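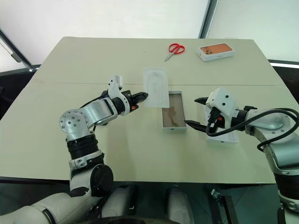
Photo: Marijke Visser / Redonberg Repair Room

Phone boxes, trays and other small packaging

Most people who bring a phone to the Redonberg Repair Room bring the box too, and a good share of the boxes stay with us. Over the past year we ended up with 160 of them. In July we cleared two tables and began sorting the lot into parts that can be used again and parts that go to paper recycling. This page covers the phone boxes. Chargers and cables have their own page.

1. On the table

An opened phone package with its white base, lid and thin molded tray. The closed box near the scissors has an orange phone back printed on the lid. We keep the closed ones shut until the one before is finished, so that lids and bases stay matched.

The brown lining in the base is torn in one place. A torn lining does not matter for storage. If it bothers you, cut a piece of card to fit and lay it over the top.

2. Bases

A phone box base is stiff for its size and fits in most desk drawers. We use ours for screws, spare buttons and SIM tools. Arlo Strickland lined up 62 of them in the parts cabinet, labeled on the short side, and they have held up well so far. The labels are plain masking tape - anything stickier pulls the white surface off when you change it.

3. Lids

Lids are a little bigger than bases and make good trays during a repair. Put one under the phone while you work and the screws stay in it. Lids with a printed picture are used the same way. A few people asked for them to give to kids for drawing pencils, and we set those aside by the door.

4. Trays

The molded trays are the hardest part to place. The outline is made for one phone and very little else sits in it properly. Seed starting works for the deeper ones. Thin ones crack if you bend them, so cut them with scissors if they need to be smaller. Check the recycling mark before you put any tray in a bin, and keep plastic and pressed paper apart.

5. What we still need

Flat cardboard dividers, in any color. Rubber bands. Scissors with decent blades, as ours get dull quickly on plastic. We do not need more phone boxes at the moment, and we cannot take anything with foam in it.

Sorting continues on Friday from 6 p.m. in the back room on Luo Street. Bring a box cutter if you have one you like. Finished sets of ten bases can be picked up free at the front desk, and larger numbers can be arranged with Marijke.

Photos may be reused with credit to the photographer.

Next gallery: Chargers and cables
Previous gallery: Lamps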